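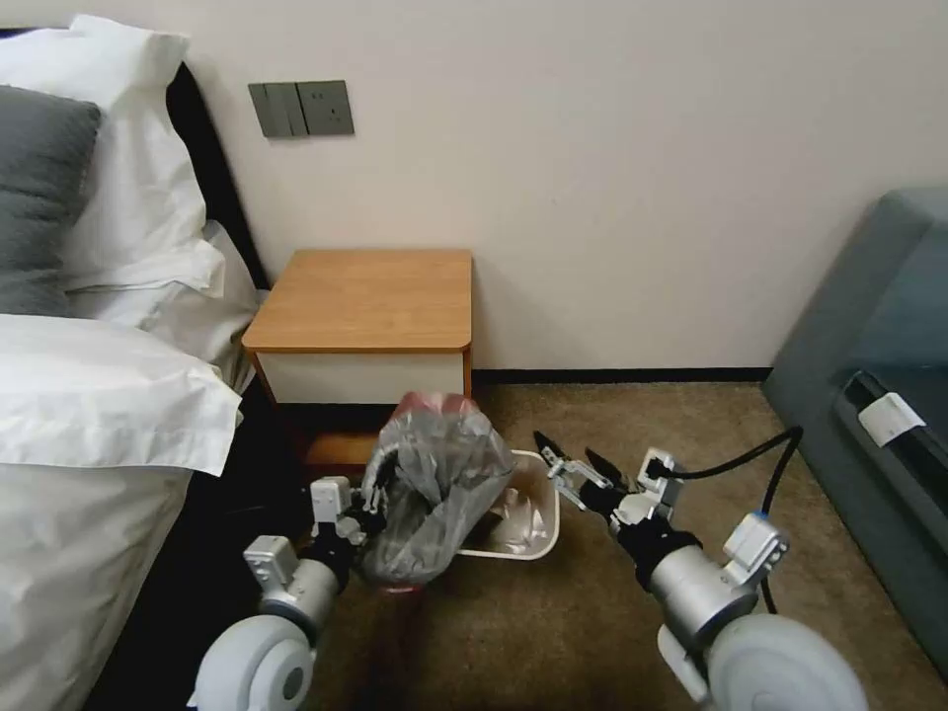 # Wurkgate Robot Club: Frequently Asked Questions

Last update: 2023-01-07

**Who can join the club?**

Every student of the Jusadwood campus can join, from any department. You do not need to own a robot or to know programming. We teach the basics in the first two meetings.

**What is the project this year?**

We work on room tidying with a two-arm robot. The main task is the trash bin: handling the bag and the bin beside a bed. It sounds easy for a person, but a thin plastic bag changes its shape every time you touch it, and this makes it a good task for learning.

**Where do we meet?**

In room 308 of the Myklebust building. Please use the side entrance in the evening, the main door is locked then.

**How long is one practice turn?**

One turn is 60 minutes. You share it with a partner: one person operates the arms, the other one writes the log. In the middle of the turn you change places.

**Can I practice alone?**

No. There must always be two members present when the arms have power, and one of them must stay near the stop button. 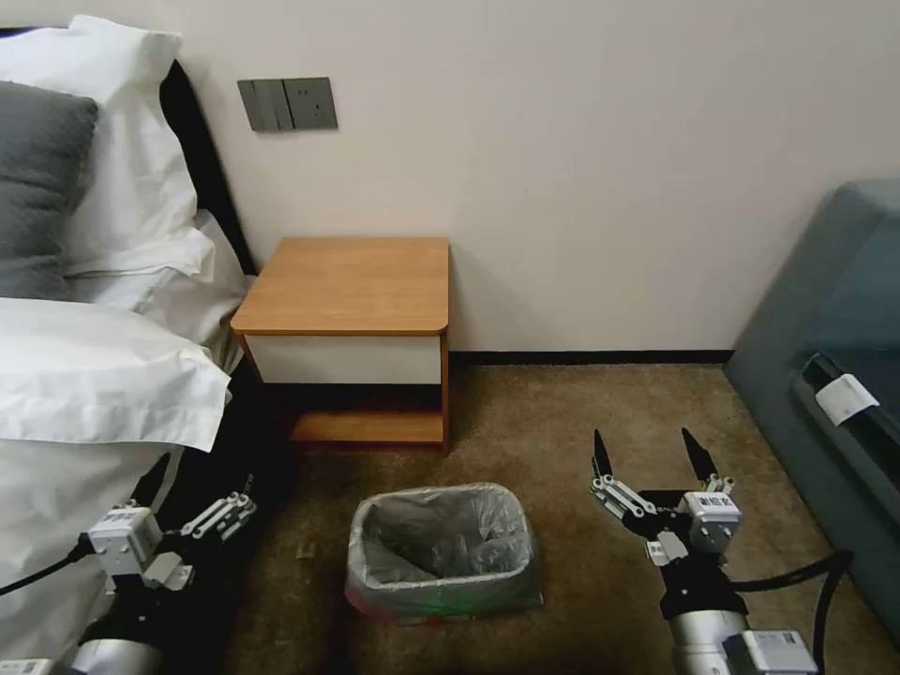 **What should I write in the log?**

Write the task, the starting position of the bin, the result of each try, and your own remarks. If a try failed, describe at which step it failed. Short sentences are enough.

**Do we take part in a competition?**

Yes, the Onasov student contest in April. The team for the contest is chosen from members who have finished the safety lesson and have their logs in order.

**What if I miss a meeting?**

Read the notes in the shared folder and ask your partner about the open points. If you cannot come to your practice turn, please tell us one day before, so another pair can use the time.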